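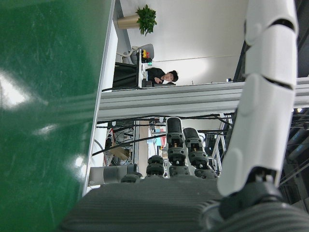
Valtton Floor and Bench Paint, two-component, satin or gloss

Valtton is a water-based epoxy paint for workshop floors, benches and metal cabinets. It comes from Droltuvix and we keep it in our Arnard store in all the standard colours. Other shades can be mixed on request, please allow three working days for this.

The paint is delivered as two tins, base and hardener. Stir the base well, add all the hardener and mix slowly for 3 minutes. Do not try to divide the tins by eye – a wrong proportion stays soft and must be scraped away. After mixing you have 90 minutes to use it, less in a warm room.

Preparation
The surface must be clean, dry and free of wax or oil. New concrete should be at least 21 days old. Old gloss paint must be sanded with 120 paper until it is dull. On bare steel we advise the Ghumman primer, sold separately.

Applying
Use a short-pile roller and a brush for the corners. Two thin coats are better than one thick coat. The second coat can be put on the next morning. Light walking is possible after one day, but wait a full week before you bring back heavy machines or wheels.

Sizes
Small set: 400 ml, for repairs and stools
Large set: 3 litres, enough for one coat on a single garage floor

Cleaning
Wash with warm water and a mild soap. Strong solvents will take off the shine.

Mixed colours cannot be returned. Unopened standard sets can be returned to Arnard in the same month – please bring the receipt. Keep the tins away from frost.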